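# Common room table: sorting procedure and unclaimed items

**Board:** Residence Notices and Discussion > Shared Spaces
**Thread status:** Open

---

**Residence_Office_Sarkport** wrote on 29 Dec 2022:

Residents are reminded that the round table in the second-floor common room is provided for shared use. Over the past several weeks it has become a general drop point for parcels, shopping bags, medicine boxes, gifts and packaging. The Office has received 10 written remarks on the matter and considers that a procedure is needed.

The following is proposed for comment:

1. Items left on the table will be sorted once a week into three groups: packaging to be recycled, goods to be returned to their owners, and goods of unknown ownership.
2. Goods of unknown ownership will be held in the white cabinet for 30 days.
3. Medicines will be handled separately and will not be placed in the cabinet under any circumstances.
4. The tablecloth will be removed and laundered after each sorting.

Comments are invited in this thread until the end of the first week of February. Comments sent by other means will be read but will not be recorded.

---

**unit142_resident** replied:

I support items 1 and 4 without reservation. With regard to item 2, I would ask the Office to state who holds the key to the cabinet. In the previous arrangement the key was kept at the Prudero Street entrance, which is locked in the evening, and residents returning from work were unable to collect anything.

I would also ask that the word "packaging" be defined. An empty carton may still be wanted by its owner for the return of a purchase. I lost the carton of a kettle in this way last winter and the seller declined the return.

---

**c_iordache** replied:

The procedure is sound in outline, but I must object to the order in which it is to be carried out. The table should be sorted by material first and by owner second. I have cleared it on several occasions, and most of the time is lost in asking whose each article is before the plain waste has been taken away. Once the wrappers and old newspapers are gone, a much smaller number of articles remains, and the question of ownership is quickly settled.

My suggested order is as follows:

- Loose wrappers, newspaper and torn paper
- Paper bags, opened and checked before folding
- Cartons, opened and checked before flattening
- Pouches and soft goods
- Medicines, set aside as found and not opened

Signed, Costel Iordache

---

**Residence_Office_Sarkport** replied:

The Office thanks both contributors.

To unit142_resident: the key will be held at the main desk and may be requested at any hour at which the desk is staffed. "Packaging" is to be understood as wrapping or containers that are empty and visibly damaged. An empty carton in good condition will be treated as goods.

To c_iordache: the proposed order is under consideration. The Office notes that medicines appear last in your list. It would prefer that they be first.

---

**c_iordache** replied:

I placed them last deliberately. A medicine box is often found underneath something else, and a person who lifts it out at the start disturbs the entire pile. I do not insist on the point. If the Office wishes medicines to be removed first, then the person sorting should look for them again at the end.

---

**brallus_user** replied:

I wish to record a general disagreement. The table is the only flat surface on the floor large enough for unpacking a delivery, and residents should be permitted to leave their belongings on it for a reasonable period. A weekly sorting is excessive. Once a month would be sufficient.

I further note that the room is listed in the residence handbook under "general use," a term that does not exclude storage.

---

**unit142_resident** replied:

With respect, once a month is what we have at present, and it has led to this thread. The handbook also states that shared surfaces are to be left clear for the next user. Both passages are on the same page.

I have no objection to unpacking on the table. My objection is to the absence of any second step.

---

**brallus_user** replied:

The second step is delayed when a resident has small children or works nights. I would accept a period of two weeks.

---

**m_pana_floor2** replied:

I wish to raise the matter of bags. Residents tend to assume that a folded paper bag is empty. In December I was about to place one in the recycling when I found a pair of gloves and a receipt from Pană Stationers at the bottom. Please add a line to the procedure stating that every bag is to be opened by hand, including those that have been folded over at the top.

I would also request a label system. A strip of tape with the unit number would be enough. The Office could leave a roll of tape and a pen on the cabinet.

---

**Residence_Office_Sarkport** replied:

Both requests are accepted. Tape and a pen will be provided. Residents are asked not to remove the pen.

The articles now on the table include a tall white carton with a yellow and light-blue label, a white and blue medicine box, a green fabric pouch, a red paper bag, a yellow paper bag, and a pale pink stuffed toy in a clear plastic bag. Owners should write to the main desk and state the article and the unit number. Articles claimed in this thread will also be accepted as claimed.

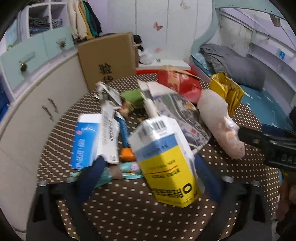

m_pana_floor2 asked whether the stuffed toy might be kept at the desk and not in the cabinet, on the grounds that a child may come to ask for it and should not have to wait for a key.

---

**Residence_Office_Sarkport** replied:

This is agreed. The toy will be kept at the desk in its plastic bag. The other goods will follow item 2 as written.

---

**unit610_resident** replied:

The green pouch may belong to this unit. I ask that it be held until I am able to examine it. My own has a mended seam on the inside, which the desk may use to confirm the matter in my absence.

I have no claim to anything else, and I agree with the two-week period put forward above.

---

**c_iordache** replied:

I would ask that the newspaper be treated as waste without further inquiry, once it has been lifted and the space beneath it inspected. There is a white tube on top of it which should be set aside first.

On the matter of frequency, I remain in favor of a weekly sorting. After two weeks the work takes most of an evening, while after one week it can be done before supper. If the two-week period is adopted, I request that two persons be assigned to it.

---

**brallus_user** replied:

I am willing to be one of the two persons, provided that the period is two weeks. If it is one week, I am not available.

---

**Residence_Office_Sarkport** replied:

The Office has reviewed the comments received to date and gives notice of the following revised text:

1. Items left on the table will be sorted every two weeks, by two persons. The frequency will be reviewed at the end of February.
2. Medicines will be removed first, taken unopened to the main desk, and looked for a second time when the table is clear.
3. Wrappers and newspapers will be removed next, followed by bags and cartons, each of which is to be opened and checked by hand.
4. Goods without a label will be held in the white cabinet for 30 days. Cartons in good condition are goods.
5. The tablecloth will be laundered after each sorting and returned to the table once it is dry.

The claim from unit 610 has been noted and the pouch will be held. No claim has yet been received for either paper bag.

---

**unit142_resident** replied:

The revised text is acceptable to me. I maintain that one week would be preferable and ask that this be recorded for the February review. Please also confirm whether the laundering of the tablecloth is to be charged to the floor account.

---

**Residence_Office_Sarkport** replied:

Your preference is recorded. The laundering will not be charged to the floor account.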